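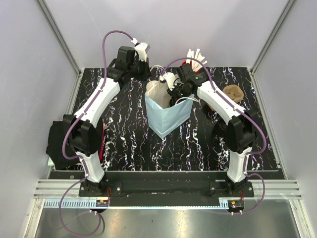

Gift bag packing: your questions

14 Sep 2018 | by Llinos Hughes, Seststead

Same questions keep coming in so putting the answers in one place. Will add more when I get a minute.

What size bag do I need?
Bag should stand up by itself with the item in it and have about 2 inches to spare at the top. Less than that and the tissue pops straight out.

Do I have to use tissue?
No. Brown kraft paper is fine, cheaper too. Crumple it, don't fold it flat. Old packing paper works if its clean.

How much paper?
For a small bag, 3 sheets. One or two in the bottom, rest on top. Medium bag, 4. Go by feel after that.

Heavy thing first or paper first?
Paper first, always. Then the heavy thing, then the light stuff, then paper round the sides. 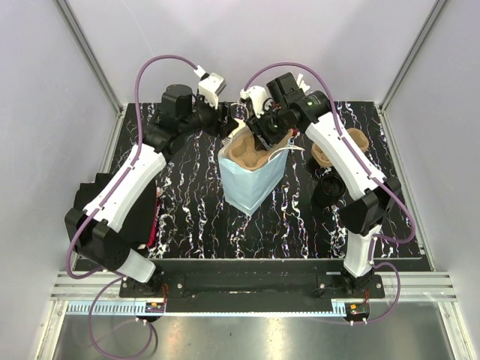 Light blue paper bag, top open, something tan and crinkled inside, like wadded paper.

My bag keeps falling over.
Open it all the way and press the bottom flat from the inside. Still tips? Cut a bit of card to fit the base. Viktória does this for every bag and hers never go over.

Bag came creased, can I iron it?
Low heat, no steam, cloth on top. Not if it's shiny or has foil on it. Small creases I just leave alone.

String handles, in or out?
Out, while you pack. Tuck them in and they snag on the paper and you pull the lot back up. Ask me how I know.

Can I pack round things? Mugs, candles, jars?
Sure. Wrap each one on its own, stand it upright, wad paper between so they dont knock. More than one jar, go up a bag size.

Can you pack them for me?
Yes, up to 8 bags at a time. Bring the stuff in and ask for Hafiz or me. Bigger orders, email first please.

Do you take bags back?
Unused and flat, yes. With the reciept.

Contact Seststead | © 2018 Seststead | Back to top

This site uses cookies. By carrying on you agree to this. OK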